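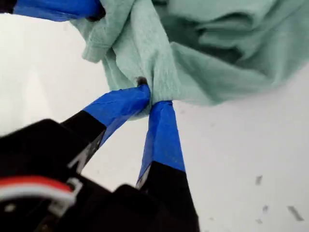

Thursday, April 30, 2020. Bench notes, gripper two

The cloth routine finally gets a proper evening, and I am so pleased with the fingers that I'm writing this before I sweep up. Background for whoever opens the notebook next: bare black fingers were letting go of fabric on every pull that had any sideways load in it. They're fine on a block or a bottle cap, hopeless on a rag. So the tips now wear blue painter's tape, and with the green cloth bunched up between them they hold a narrow, twisted pinch of it, squeezed tight. The tape wrinkles where it laps over itself on the left finger (the right one went on smoother) and it already picks up lint, there's a dark bit of fuzz right at the top of the left tip. I don't mind. It's tape. When it gets grubby I peel it and put on more.

Settings as left tonight
Close speed: 30 percent
Hold after close: 3 seconds, then lift
Lift height: 12 cm
Controller: the Canora board, firmware not touched
Power: bench supply, NOT the Indora brick, see below

How it went. I ran a set of 10 lifts with bare fingers first so I'd have something to compare against, then wrapped the tips and ran another 10 with the same settings. Bare: 3 held to the top. Taped: all of them. All of them! I know that's a tiny set, and the cloth gets dropped by hand in a different heap each time so it isn't a fair test in any strict sense, but I went and ran a few more just for the fun of it and only stopped because I wanted dinner.

What I like best is how it handles a messy heap. My first version of the routine tried to find a corner, and corners are miserable to find in a crumpled rag. The new version just goes for a high fold and squeezes. A fold gives the tips something to close on from both sides, and once it's in there the rest of the cloth can flop wherever it wants. Dumb and wonderful.

Approach angle matters more than I expected. Coming straight down, the tips push the cloth flat and close on one thin layer, which slides. Tilted over a bit, one finger gets under the fold and the other comes in behind it. I have the tilt set by eye at the moment. It needs to become a real number in the config file before anyone else runs this, so please don't bump the wrist joint between now and then. I've put a pencil line on the bracket at the current position. If the two halves of the line don't meet, it has been bumped.

Things that went wrong

The Indora supply browned out twice when the gripper and the shoulder moved together. The board resets, the arm goes limp and everything sags onto the table. It gave me a scare the first time, no damage. On the bench supply it hasn't happened once. I suspect the brick is simply too small for both loads, but I haven't put a meter on it yet, so that's a guess.

First wrap was too thick. I went around three times, and the fingers then thought they were holding something when they were only touching each other. The close routine stops on motor current, so two fat tips meeting early look exactly like a grab. Took one finger back down to a single layer with a short overlap and re-zeroed. Anyone re-taping: re-zero afterward, every time, even if it looks the same as before. The command is in the Okonkwo folder with the other calibration scripts (that's the whole project folder now, I merged the old one into it last week).

Tape edges. If the loose end sits on the gripping face it rolls up after a few pulls. Put the end on the outside of the finger and burnish it down with a fingernail. I did this on the second go and it's still lying flat.

Cable. The loom to the gripper still wants another clip. It's fine for lifting but when the wrist turns all the way over the loom gets tight, and I could hear the connector creak. For now the software limit on the wrist is pulled in. It costs us a little reach on the far side of the table.

Ideas, in no order

Silicone tips. I'd love to cast some, there's enough left in the tub from the Firnier feet. Same shape as the finger but with a shallow ridge pattern. Tape is cheap and quick, though, and I want to see how long a wrap lasts before I spend a weekend on molds.

Try a thinner cloth. The green one is soft and a bit fuzzy, which probably flatters the grip. A tea towel would be a better test, and a slippery sports shirt would be downright mean. I have both at home and will bring them.

Shake test: lift, wiggle the wrist back and forth, see if it still has hold. Quick to write, maybe an hour with the motion helper we already have.

Folding! I know, I know. That was the plan in November and then the elbow gearbox ate the winter. But a pick that works nearly every time is the first half of a fold, and I'd be happy with a single fold, badly done, by the end of the month after next. One edge over the other. It can be crooked.

Left on the bench: roll of tape, hex keys, the bare-finger log and the taped log printed out and clipped together. The arm is parked and the supply is off at the switch. Config is saved as cloth_tape_b. The one called cloth_tape_a has the bad zero in it, so delete it or ignore it, just don't load it.

Next session: meter on the Indora brick, tilt into the config, tea towel.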